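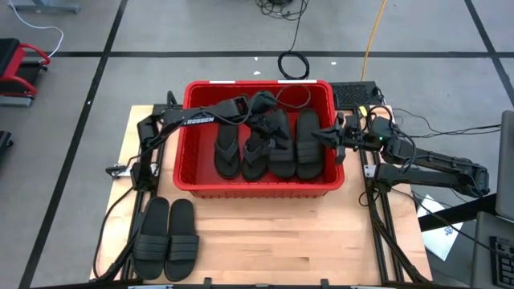
Issue 2 — page 116

Section 4. Two-arm cell, footwear sorting. Rules for a session

Applies to all two-arm tables at the Hondstead site. Replaces the March sheet, bin that one. Questions to Nia Meredith, changes go through Levente Szekeres only. Don't pencil your own in the margin.

4.1 Before power

1. Walk the floor inside the tape. Nothing in there that isn't on the layout sheet. Tools, cups, jackets out.
2. Check the rails. Base clamps tight on both arms, left and right. Hand tight is not tight, use the key.
3. Follow each cable from arm base to wrist with your fingers. Look for flat spots, nicks, loose plugs. Gripper lead needs slack enough for full reach and no more than that.
4. Any lead crossing the rim of the bin — look at it twice. It can lift the bin or drag it when the arm backs off. Re-route if it pulls.
5. E-stop out where you can hit it without leaning over the table. Press it, reset it, log it.

CAUTION: A folded arm is still a live arm. Power on means hands off, even if that side has no task.

4.2 Setting the bin and the shoes

1. Red bin, middle of the table, toward the back. Both arms must reach every corner of it. If one can't, move the bin, don't stretch the arm limits.
2. Shoes in side by side, toes to the back. Pairs together. Flip-flops one side, slides the other.
3. Spare pairs go on the tabletop outside the bin, same direction, clear of both arm bases.
4. Straps up and open. A flattened strap gives the gripper nothing to close on and you get a bad run.
5. All-black shoes on the same tray: check the live view before you start. Edges run together. If you can't tell one shoe from the next on screen, the policy can't either. Add light or widen the gaps.

NOTE: Do not swap in a bin of another color mid-set. Start a new set. Same goes for a new shoe type.

4.3 Bringing the arms up

1. Call out "arms live". Wait for an answer from anyone near the tape.
2. Left arm first. Home it. Then right arm. Never both at once on a cold start.
3. Read the wrist light against the chart on the inside of the cabinet door. Chart wins over memory. Colors changed with the last firmware.
4. Open and close each gripper, empty, three times. Listen. Grinding or a late close — stop, tag it, tell Nia.
5. Load the speed cap. 200 mm/s for a new layout, no exceptions. You can ask for more after a clean set.

4.4 During the run

1. One operator on the keyboard, one on the stop. Not the same person. Not "just for a minute".
2. One arm works over the bin at a time unless the job sheet says shared. The other one waits to the side, outside the rim.
3. Shoe dropped on the table: pause, let the arm settle, press stop, then reach in.
4. Shoe dropped on the floor: leave it til the set ends. If it's on a cable or in a walkway, stop the set.
5. Gripper closed on the bin rim: stop at once. Do not jog it off under power. Support the arm by hand after it's locked out, open the fingers with the manual release.
6. Log every touch. A run you helped is not a clean run. Write down what you did, short is fine.

CAUTION: Never reach between the two arms. Come in from the front, head back, sleeves up, lanyard off.

4.5 Labels and tags

Name labels stay on the arm links, where they can be read from the operator side. Logs go by the name on the link. If a label peels, replace it the same shift. Bin labels stay on the rim, don't cover them with tape, dont write over them.

4.6 Shutting down

1. Both grippers empty and open.
2. Park left, park right. Wait for both to report parked.
3. Power off at the cabinet. Laptop last, after the log has saved.
4. Shoes back in the bin for the next crew, or to the Ellis shelf if the set is finished.
5. Coil loose cable off the floor. Sweep. Small bits get under the table feet and the thing rocks.

4.7 Faults seen most

Code 211 — wrist lead unplugged or half in. Power down, reseat, restart from 4.3.
Arm won't home — base clamp slipped. Check the rail.
Live view frozen — restart the viewer only. Arms stopped first, allways.

Anything not listed, tag the cell and leave it off. Section 5 covers the Furley grippers and spare fingers.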